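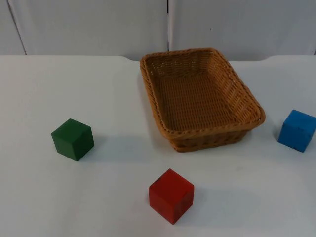 Bench Notes: Two Finger Sets on the Block-and-Basket Task

Last fall we put off choosing standard fingers for the two-arm cell until both candidate sets could be run on the same job. That comparison is now finished. The candidates were the short Astico fingers, which came with the grippers, and the longer tapered Kindeo set that Svend Kragh ordered in November. Arms, controller and cameras stayed as they were.

The job is simple on purpose. Three cubes - red, green and blue - start on the table around a shallow wicker basket and have to end up inside it. Either arm may take any cube it can reach. A run counts as complete when all three cubes are in the basket and both grippers are open. A cube that lands on the rim and has to be nudged in counts as a fault, even if the run finishes.

We kept the basket in preference to the molded tray from the Statura tests. A molded tray has flat walls and a predictable height. The braided rim of the basket is thick and uneven, and a finger that comes in a little low will drag on it. The walls also let light through, which is hard on any depth method that expects a solid surface. If a finger set works here, we expect it to work in the tray.

Each set got 60 runs, with the basket turned at an angle to the table edge. Start positions came from the same list for both sets. The controller log was kept in full, and run 31 of the second set was repeated after a network dropout.

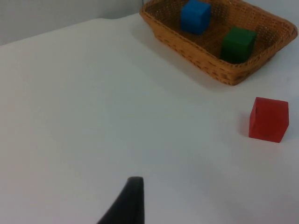 Does finger length change how the wrist camera has to be calibrated?
The camera mount stays where it is, so its calibration to the flange carries over. The tool center point does move with the fingers and has to be measured again, and the image mask for the fingers should be redrawn at the same time.

The mask matters more than we had assumed. With the old one still loaded, the tracker kept a finger tip as a dark object at the bottom of the image and held back the approach. The symptom is a short pause before each descent, easily mistaken for a planning delay. Redrawing the mask removed it.

On picks from the open table the two sets could not be told apart. The cubes have flat sides and enough friction, and both sets close squarely at the force we use. Differences appeared only at the basket. The short fingers bring the gripper body close to the rim, so the planner asks for a steeper descent and sometimes gives up on the near wall altogether. The tapered set clears the rim with room to spare.

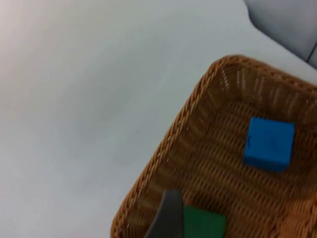

The cost of the taper is a smaller contact patch. When a cube is held near its top edge, it can rotate a few degrees on the way down and settle against its neighbor. That is no fault under the rules above, but it would be one in any job where orientation counts. Lowering the grasp point cured most of it. Svend also tried a thin rubber pad from Adjei on the contact faces. The pad stopped the rotation and then held on to the cube at release, so it was taken off again.

Two-arm timing was checked separately. With both arms allowed to pick at once, the planner reserves the space over the basket for one arm and makes the other wait with its cube. Longer fingers mean a higher waiting pose, and the wrist cable loops need enough slack to follow. Check them by hand at the full range of wrist rotation before starting an unattended batch.

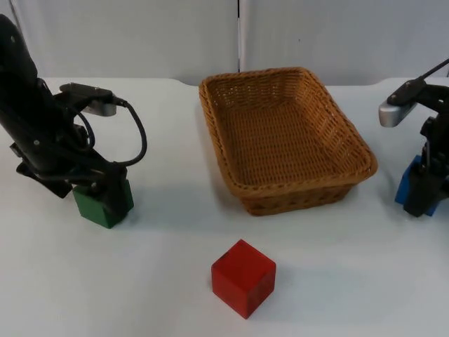

Left arm on green, right arm on blue, with the red cube still on the table.

The tapered set becomes the default on both arms. The short set stays in drawer 2 for flat work. Finger offsets, the new mask and the start-position list are filed under bench ticket 711. Anyone changing back should load the matching offsets before homing the arms. The next comparison will cover wrist camera exposure, using the same cubes and basket.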